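Callikの電動ソルトミルを半年使ってみた

塩を挽くという行為に電気が必要なのか、という問いには買う前に答えを出しておくべきだった。出さないまま届いたので、半年かけて考えることになった。

買ったのはCallikの電動ソルトミル、値段は送料込みで3281円。色は黒と生成りの二色で、黒は売り切れていた。生成りは三週間で醤油の指紋がつき、いまでは生成りというより古新聞である。

箱を開けると、本体、掃除用の小さな刷毛、それから五か国語の説明書が出てくる。日本語のページには「塩を楽しく落下させます」とある。確かに落下する。楽しいかどうかは本人次第だろう。電池は単四が4本で、付属しない。夜の八時に届いて、家にあったのは単三だけだったので、初日は飾って終わった。

使い方は単純で、上下を逆さにすると勝手に動き出す。ボタンがない。これが売りらしい。片手で肉を押さえながらもう片方で塩を振れるのは素直に便利で、鶏もも肉を扱う日はありがたみがわかる。一方、逆さにすれば必ず動くということは、引き出しの中で倒れても動くということだ。ある木曜の深夜、台所から低いうなり声がして見に行くと、カトラリーの仕切りがきれいに塩漬けになっていた。以来、うちではこのミルだけが棚の一等地に直立している。

挽き目は5段階。1は粉、5はほぼ岩。ふだんは2と3の間に合わせている。間に合わせるという概念は説明書にないが、ダイヤルがそこで止まるのだから仕方がない。5にするとサラダの中で奥歯が試される。ステーキの仕上げには悪くないものの、家でステーキを焼く回数を考えると、この段階のために払った金額が気になってくる。

音は大きい。比べるために、以前使っていたPidmontの手回し式を押し入れから出してきた。手回しのほうは「ごり」という音が手の動きにつれて鳴るだけだが、Callikは歯医者の待合室を思わせる音を途切れなく出す。朝六時台に目玉焼きへ塩を振ると、隣の部屋で寝返りの気配がする。うちの目玉焼きは最近、食卓でしょうゆをかける方式に戻りつつある。

肝心の味について。ミルで挽くと塩の味が変わると主張する人がいる。同じ岩塩を袋の中で麺棒で叩いたものと食べ比べたが、私の舌では区別がつかなかった。粒の大きさがそろうので当たり外れが少ない、というところまでなら賛成できる。ゆで卵とトマトでは差が出た。汁物では何も起きない。味噌汁に使うのは電池の無駄である。

胡椒も入れてみた。公式には塩専用だが、商品ページの下のほうに小さく「お好みのスパイスにも」と書いてある。黒胡椒は問題なく挽けた。問題はそのあとで、付属の刷毛で三度掃除しても、次に入れた塩がずっと胡椒の香りをまとっていた。桃に振ったときの落胆は書いておきたい。

容器の容量は控えめで、満タンにしても毎日使えば二週間ほどでなくなる。補充口は狭く、こぼさずに入れるには紙を丸めた漏斗がいる。近所のTrịnhというベトナム食材店で600グラム入りの粗塩を547円で買っているのだが、この塩は粒が大きめで、ときどき一粒が補充口で踏ん張る。爪楊枝で説得する。店の塩自体はとてもいいので、ミルに不満がある人も塩だけ買いに行く価値がある。

電池の持ちは意外によかった。半年で交換は一度だけ。弱ってくるとモーターが急に思慮深くなり、一振りごとにためらうのでわかりやすい。 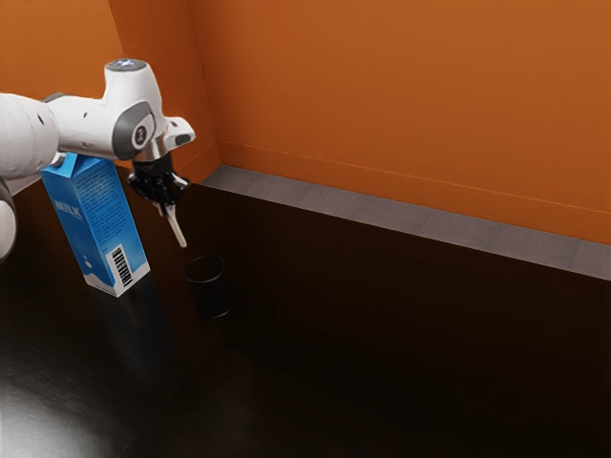

白いアームと黒いグリッパー(CG)

競合も見ておく。Jallentの電動ミルはUSB充電式で、先端にライトが付く。店頭で触った限りでは静かだったが、値段は倍近い。塩がどこに落ちているか照らされても、落ちた先が変わるわけではないので、私はライトに金を払う気にはなれなかった。ただ充電式はうらやましい。単四電池を4本そろえて持っている家を、私はあまり知らない。

Pidmontの手回し式は安くて静かで、倒れても黙っている。弱点は両手がふさがること。片手に生肉、片手にミルという状況が週に何度あるかで、電動にする意味はほぼ決まると思う。うちは週に二度くらいで、微妙な線だ。

掃除は刃の部分が外せるものの、水洗いは不可。蒸気にも弱いらしく、鍋の真上で使っていたら一度中で塩が固まった。いったん小皿に挽いてから鍋に入れると防げるが、それをやり始めると片手で使える利点が消える。

星をつけるなら5点満点で3点。挽き目の安定で加点、騒音と深夜の自主活動で減点。人から贈られたら嬉しいし、自分でもう一度買うかと聞かれたら、たぶん返事の前に黒の在庫を確認する。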